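# Design and Construction of a Paired Hand-Held Gripper Set for Demonstration Recording

Final project report, submitted 21/02/2018

## 1. Purpose of the project

The Bindia project set out to build two matching hand-held grippers that a person can carry and operate while everyday tasks are recorded. The recordings are intended for later use with the Gekberg arm, a small bench robot assembled by an earlier student group. Programming that arm by keypad had proved slow, and the supervising staff asked whether movements could be collected by hand instead.

The work was carried out in a shared workshop between November and the date of submission. The team had access to a drill press, a 3D printer and a soldering bench, all of which were booked through the workshop register. No part of the build required the metal lathe.

## 2. Requirements

The following requirements were agreed upon before any parts were ordered:

- The grippers must be light enough to hold for a full session of 14 minutes.
- The left and right units must behave in the same way.
- The position of each unit must be recoverable from video alone.
- A worn part must be replaceable with ordinary hand tools.

A fifth requirement, that the units run without any cable, was withdrawn after the first review. The batteries available within the budget were too heavy for the handle.

## 3. Construction

The jaw housings were drawn first in card and then printed. The early Castaño hinge, chosen for its low price, developed play after repeated closing and was replaced with a plain steel pin. This change added two days to the schedule but removed most of the sideways movement at the jaw tips.

Position tracking relies on square printed codes fixed to a cube on the back of each gripper. A cube was preferred to a single flat plate, as at least one face generally remains in view when the wrist turns. The cubes are white, with the codes in black, and each carries a small green indicator light near the top. Both units are held with the jaws pointing away from the body.
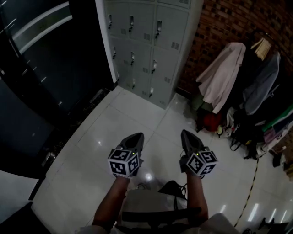
**Department of Mechatronics – Student Projects Program**

## 4. Testing

Testing was divided into seven sessions. Each began with both grippers held parallel and still, so that the software could record a starting position. The operator then moved through a set list of reaches, turns and closures. In total, 2,373 separate closures were logged across the two units.

Tracking was reliable when the codes faced the camera squarely. It was weaker under strong overhead light, and glossy floor tiles were found to be a poor background because of bright reflections. Matte paper was adopted for the printed codes for the same reason – the glossy stock used at first gave uneven results.

Operators reported some tiredness in the forearm toward the end of longer sessions. The handle angle was adjusted once in response. A second adjustment was proposed but could not be completed in the time available.

## 5. Costs and materials

Most fasteners and wire came from existing workshop stock. The largest single expense was the Stosiretti controller board, of which two were purchased. One board was damaged during soldering and was repaired by the team. Printing filament was charged to the program at the usual student rate.

## 6. Outstanding work

The recordings have not yet been played back on the Gekberg arm. The file format used by the arm differs from that produced by the tracking software, and a converter is partly written. The team also recommends a written procedure for checking jaw alignment, to be kept with the grippers in their storage case. Drawings, parts lists and source files have been lodged with the program office.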